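Drosberg Letters: a transcribed set of settler correspondence
README, version 6

What this is

Drosberg Letters is a collection of transcribed letters written by families who farmed near the settlement of Drosberg between its founding and the closing of the rail depot. It holds 97 letters from 14 households. Most were written to relatives back east, and a few are replies that came home with the family papers.

Kai Kröger did the first transcriptions. Hajnalka Farkas checked them against the originals and wrote the notes on people and places. This version was put together on 18 November 2020.

What is in the folder

letters/ has one plain text file per letter, in UTF-8
people.csv lists every person named in a letter, with spelling variants
places.csv lists farms, creeks, roads and churches
notes/ has the longer notes by household
CHANGES.txt lists corrections since version 5

File names start with the household name, then a running number. ciobanu_03.txt is the third letter in the Ciobanu papers. The numbers follow the order the letters were found in, so do not use them to sort by date.

How the text was transcribed

Spelling is kept as written. Line breaks are not kept, but page breaks are marked with a vertical bar. Words we could not read are given as [illegible], and doubtful readings have a question mark in square brackets right after the word. Crossed-out text is left out unless it changes the meaning – in those cases it is in the notes.

Thirteen letters have no date. We gave a range of years where the contents allowed it, and left the field blank where they did not.

Known problems

The Keris letters were copied by hand in a later generation and the originals are lost. The copyist modernized some spelling and may have dropped whole paragraphs. Treat them as a secondary source.

Land descriptions use old survey lines that do not match modern parcels. places.csv gives a best guess only.

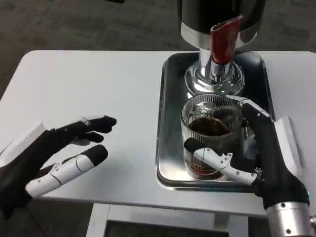

Two households used the name Semora for different farms. They are listed as Semora (creek) and Semora (ridge). Some letters do not say which one is meant, and those are tagged Semora (unclear).

Several writers use terms for their neighbors that are offensive today. These have been left in the transcriptions.

Use and credit

You may use the transcriptions for teaching and research, and quote from them in print. Please name the collection and the version number, and give the file name of the letter. The page scans are not included – ask before you publish any of them.

Corrections

Send the file name, the line as it stands and your suggested reading to Hajnalka Farkas. Corrections received by the end of December will go into version 7.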